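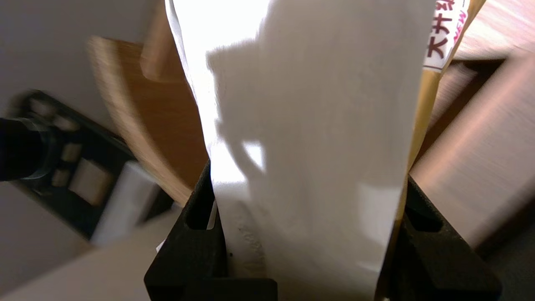
I've just been told we've got 26 hungry teenagers coming for the youth retreat in February, so my head is full of catering again! Natalina De Luca (she ran our church kitchen for years) taught me most of what I know. Weigh the pasta, 100 grams each, and cook it in two big pans so it doesn't go gluey. Butter the rolls on Friday night and keep them under a damp tea towel. Porridge pans get soaked in cold water straight after breakfast, before prayers, or you'll be scrubbing till lunch. And do bring your own tin opener, I always forget mine.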